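6 min read

Search this blog Search

Household Chores and the Small Robot Arm: Where Matters Stand

Readers of this blog have asked on several occasions whether a machine can yet be trusted with ordinary work in the home or in a small shop. I have put off answering, as my views have changed more than once. What follows is my present position, written in January, and it should be read with that limit in mind.

I should first state what I mean by a chore. A chore is a task that a person does without being trained for it, that changes a little each time, and that has no fixed starting point. Emptying a dishwasher is a chore. So is filling a carton with packing material, matching socks, or clearing a counter before supper. Welding the same seam on the same bracket is a job, and machines have done such jobs well for many years. The question before us concerns the first kind of work only.

For nearly 2 years I have kept notes on this subject. They come from three sources: my own bench at home, visits to a packing shop in Sindthorpe, and letters exchanged with Gwenllian Gwynne, who manages that shop and has been patient with my inquiries. The shop sends out glass jars and small ceramic goods. It employs a modest staff and has tested two automated systems, the Ferri and the Berura, both of which were leased for trial periods and later returned.

The Ferri was a packing cell. It placed jars into boxes from a fixed rack, and it did this steadily as long as the rack was full and the boxes arrived square. When a box flap stood up, the machine pressed the jar against the flap until a person came to stop it. Ms. Gwynne reported that the staff soon learned to tape the flaps down in advance. In her judgment the taping took as long as the packing had. I note this because it is the most common result I have met with. The machine performs the task, and a new task appears beside it.

The Berura was a different case. It was a mobile unit meant to carry totes from the packing tables to the loading door. It was slow, and it was well liked. Staff could walk away from it, and it would arrive. It could not lift a tote from the floor or set one down on a shelf, so a person stood at each end of the trip. I regard this as a fair arrangement and would recommend it to shops with long aisles. The Sindthorpe shop does not have long aisles.

As to the home, I must be more cautious. The robot vacuum is established, and I have nothing to add to what others have written. Folding laundry by machine has been promised repeatedly, and I have not seen it done at a pace or price that a family would accept. Loading dishes is further along than I had expected, although a kitchen must be kept in very good order for it to succeed. A family with young children will find that condition hard to meet.

Soft materials deserve a section of their own. A jar has one shape. A sheet of tissue, a dish towel or a handful of padding has a new shape each time it is touched. A gripper that closes on such a thing may take one layer or six. The person who packs a box feels this through the fingertips and corrects it without thinking. Small arms of the hobby class have very little feeling of this kind. They close until the motor meets resistance, and soft goods offer almost none.

For this reason I have directed most of my own attention to small arms and soft goods. The arms are within reach of a private person, the risks are low, and the faults are easy to see. I do not claim that results at a desk carry over to a shop floor. I do hold that a task which fails at a desk, with good light and no hurry, is not ready for a shop floor.

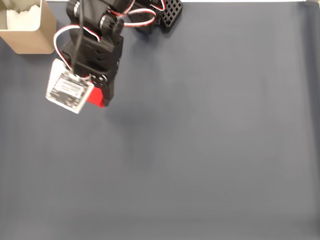
Void fill is the plainest of these tasks, and I return to it often. A carton must be filled so that the goods do not shift, and the fill must be neither packed too hard nor left too thin. Consider the open cardboard box at the corner of the gray mat, where the soft white material already rises slightly above the rim. A person would press it down with the flat of the hand before closing the flaps. The black arm beside it has a chunky gripper suited to taking hold of things, and pressing evenly over a wide, soft area is a different motion with a different need for force. The loops of red and white wire are a further matter for anyone who plans such work, as loose wiring must be kept clear of a carton's edges. None of this is beyond solving. It does call for planning that a new employee would not require.

I put the question of void fill to Ms. Gwynne in writing. Her reply was brief. She would lease a machine tomorrow if it could fill a carton, judge the fill, and ask for help when unsure – and she placed the greatest weight on the last of these. A machine that stops and signals costs her a minute. A machine that continues in error costs her a pallet.

The matter of cost should also be addressed. The quotation she received from Grundis for a lighter packing arm came to $2,415 per month, with installation charged apart. At the volume her shop handles, that sum would not be recovered. A larger firm may reach a different figure, and I would urge any owner to work through the numbers with actual order counts in hand.

My position is therefore as follows. Carrying, vacuuming and the placing of rigid goods can be given to machines today, provided that someone is near. Folding, padding, wiping and sorting of mixed items should remain with people for the present. I would not advise a household to buy a general-purpose arm in the expectation of relief from chores. I would encourage the curious to buy a small one for study, and to begin with rigid objects before moving on to cloth and tissue.

Letters on this subject are welcome, in particular from readers who run small shops and have kept records of their own trials. I intend to take up the dishwasher question at greater length once I have finished going through my kitchen notes, which run to 34 pages and are not in good order.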